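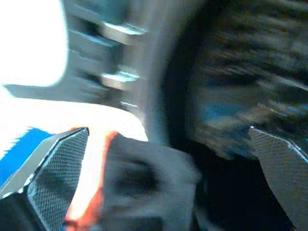
One reader of the first draft wrote back that color words in lost-item reports are "the least reliable thing on the form," and asked why I'd spend a whole section on them when I could be looking at brand names or the place where the item went missing. Fair question! I've gone back and forth on it. I still want to spend the section on color, partly out of stubbornness and partly for reasons that come out once you sit down and read the reports, which I did, all 2,028 of them, over one long June with the window fan going.

6. What people call the color of a thing they no longer have

Let me start with how the form works, as it shapes the answers more than I first thought. The Otance buses in Jeslow use a web form built in Fostix, and the person filling it out gets one open box labeled "Describe the item." No drop-down, no color chart. The older paper form (still handed out at the Sembiring depot when I was collecting) has a separate line that says "Color" with a short rule after it, maybe the width of a thumb. People write what fits. On paper you get "black" or "blue" and that's that. In the web box people run on, they back up, they change their minds halfway through, and some of them tell you the whole story of the bus ride before they get to the umbrella.

I kept both kinds of report in the same pile for the counts, but I read them separately, and I'd ask anybody repeating this to do the same. A one-word answer on the paper form tells you very little about what the writer could have said with more room.

The group I got most interested in is the hyphenated and doubled-up color words: "blue-green," "pinkish tan," "gray gray" (my favorite, from a report on a missing scarf). I counted 241 reports with at least one of these. I counted a report once however many such words it held, so a very chatty description of a patchwork bag doesn't get to push the number up by itself. I did not count "light blue" or "dark green," as those seem to me to be a different move. The person who writes "dark green" has picked a color and is adjusting it. The person who writes "blue-green" is leaving the choice open, or handing it over to the clerk, and I think that matters for matching.

Figure 5. Gray and orange-red together. The stripe runs down the left side of the dark gray object.

Take the stripe in Figure 5. I'd call it orange-red and feel fine about it. On another day I might just put "orange," and I can easily imagine somebody else putting "red" and never thinking twice. Put those three words into a plain text search and you get three different lists back. The reports are full of this same stretch of the color range, on zipper pulls, hat bands, lunch bag handles, the piping on a coat. People also tend to lead with it. If an item is mostly gray with one bright part, the bright part often comes first in the sentence and the gray shows up later or never. A clerk standing at the shelf sees a gray thing. The owner remembers the orange.

I tried coding for that too, the order of the words, and I'll admit I made a mess of it the first time through. My original rule was that the first color word in the report was the "main" color. That falls apart fast. "Not black, more of a charcoal" starts with black. "My sister has the red one" starts with red, and the lost item in that report was a green glove. So I went back to the start and marked only colors that the writer applied to the missing item, which took a lot longer and made me a little cross-eyed. The order results in the next section all come from the second pass. I've kept the first pass in the appendix in case somebody wants to see how far off it was.

Back to the reader's worry about reliability. Yes, if reliable means that two people would write the same word for the same object, color does poorly, and I'm not going to argue. But a clerk doesn't need the same word. A clerk needs to know which words travel together, so that a report saying "maroon" gets checked against the tag saying "brown." That's a softer kind of information, and the open box on the Fostix form gives us plenty of it. Brand names were less help than I'd hoped when I looked at them early on. People leave them out, or misspell them, or use one brand as the word for every water bottle on earth.

There are two limits I should own up to before moving on. I did all the coding alone, so there's no second coder to compare against, and my idea of teal is probably not yours. The other is that I only have the reports. I never had the found items next to them, so I can't say which descriptions were closer to the real thing, only how they differ from one another. Matching reports to shelf tags would be a separate study, and the tags at the depot were handwritten in faded marker, several of them with no color word on them at all.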